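关于我们

本网站使用 Cookie 来改善您的浏览体验。继续浏览即表示您同意我们的 Cookie 政策。 接受 | 管理偏好

大家好,我是孔雅琴(Yaqin Kong),Mollach 的创始人之一。同事催了我好几个月,说"关于我们"这一页不能老挂着"内容更新中",那就我来写吧,想到哪儿写到哪儿。

Mollach 做的事情,一句话讲就是:让会干活的人把活儿教给机械臂。我们不卖机器人,客户车间里有什么臂我们就用什么臂。我们卖的是"教"这一段,包括示教的方法、录数据的软件,还有陪着客户的师傅一遍一遍教下来的人(没错,就是我们几个)。

公司是三个人凑起来的。我以前在注塑厂做自动化,天天拿着示教器一个点一个点地记,换个产品就得从头再来,记到后来做梦都在按使能键。Davoud Tehrani 做遥操作出身,他坚信人手的感觉可以原样传给机器,为这事能跟你聊到半夜。郑兆明(Siu-ming Cheng)管硬件,夹爪、气路、线缆全归他,谁动了他的扎带他一眼就看得出来。后来 Tuấn Cao 加入写软件,Sirkka Toivonen 加入带培训,小团队才算像个样子。

我们教机器人有两种办法。一种是手把手:师傅直接扶着机械臂走一遍,哪里该慢、哪里要绕一下,手上带过去就行。另一种是遥控:人坐在旁边,手里拿着操作端,看着料箱,让机械臂跟着自己动。臂小、活儿轻的时候我喜欢第一种,直观!碰上大家伙,还是遥控舒服,人离得远,胳膊也不酸。

现在做得最多的是料箱抓取。听着简单吧?箱子里几块料,长的短的,横的斜的,有的还挨在一起,夹爪要伸进去又不能蹭到箱壁。老师傅伸手就拿了,你问他为什么先拿这块,他想半天说"顺手"。我们要录下来的就是这个"顺手"。

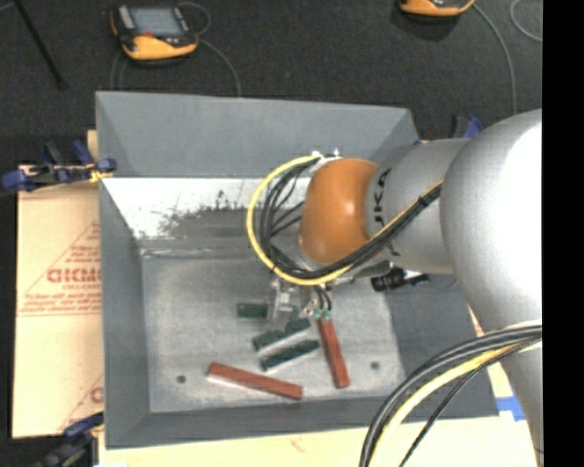

去年给 Heiskanen 做的项目,前后录了 1,881 次示教。第一批 1,000 次是我们自己人录的,自我感觉特别好,结果拿去给车间的师傅一看,人家说你们这个动作太"学生"了,每次都停一下再下去。Davoud 脸都绿了。后来请师傅们自己上手遥控,动作果然干脆得多,我们那批最后只留下 549 次。从那以后我们定了规矩:谁的活儿,就请谁来教,我们负责把工具做得好上手。

说到工具,录制软件叫 Rokomeo,Tuấn 从第一行代码写到现在。界面挺朴素的,开始、停止、这次不算,就这几个大按钮,戴着手套也能点。"这次不算"是我最得意的一个(我提的需求!)。人教东西总有手滑的时候,能痛痛快快扔掉重来,师傅们就不紧张了。录好的数据归客户,要存在自己厂里也行,Privuria 那边的项目就是全程不出厂区网络的。

平时我们是什么样子呢?早上先看夹爪和气管,再把箱子夹牢,然后开始录。下午大家一起看回放,吵架一般也在这个时候。每周三 Sirkka 开放半天体验课,零基础也可以来,坐下来自己遥控机械臂夹几块料。很多人刚上手都特别僵,肩膀耸着,过一会儿就开始跟旁边的人比谁夹得快了。

我们也不是什么活儿都接。节拍特别快、位置又从来不变的工位,老老实实编程就好,真没必要找我们教,我会直接跟您这么说。那种产品常换、来料乱、全靠师傅经验的活儿,才是我们最想聊的。

十月我们会搬到大一点的场地,体验课照常。想来看看的话,在联系页面留个言,写清楚您那边是什么料、用的什么臂就行,多半是我本人回您。兆明还让我加一句:来的时候请不要踩线。

订阅我们的邮件通讯,获取最新项目动态与课程安排。 请输入您的邮箱 订阅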